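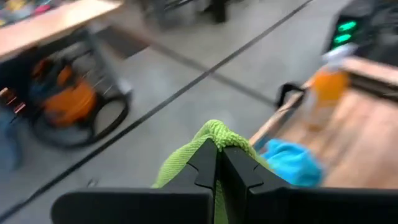

The green cloth in the gripper, as the wrist camera gets it.

Home Projects Teams Reports Contact

3 min read

So our project for the semester was towels. Two robot arms, one table, a few cloths, a clear bin and a spray bottle, and the plan was to get the arms to tidy it all up on their own. I signed up thinking we'd be done by spring break (ha!). My partner is Yufang Yao, who did nearly all the training code, and I'm the one who drove the arms and folded the same green cloth until I dreamed about it.

We named our setup Gevcombe, after the street I live on, and the first policy we trained was Marchuk. Marchuk learned from 40 demos and it was awful. It would reach for a cloth, close the gripper a finger's width too high and then carry a whole lot of nothing over to the bin, very confidently. We blamed the cameras for two weeks. Then Yufang plotted my gripper heights and they were all over the place, because I'd been eyeballing every grab and squashing the pile a different amount each time. Oops. 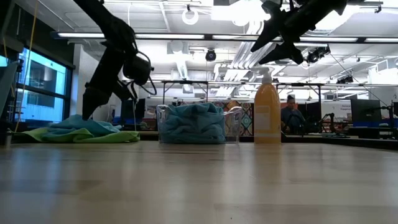
After that I made myself a rule: straight down into the top of the pile, stop, close, lift. Boring to drive, but the data got so much cleaner! We threw out the old demos and recorded 277 new ones over a month, and the next policy (Faris) was a different animal. We ran 88 test trials with it and graded each one on whether a cloth ended up in the bin with no help from us.

The numbers are in the appendix table, but the short version is that single cloths went pretty well and stacked cloths didn't. When two are piled up, Faris likes to grab both and drag them along together. I'd love to fix that with a little shake after the lift, and Yufang thinks we need more stacked demos instead. We still haven't settled it.

The spray bottle we mostly left alone. It's hard to grip by the body and even harder by the trigger, so that's waiting until July, when we get the table back. Big thanks to our advisor Laimutė Uibo for letting us keep our slot after the Marchuk disaster. Code and demo logs are in the Zinow folder on the class drive, and the readme is finally up to date.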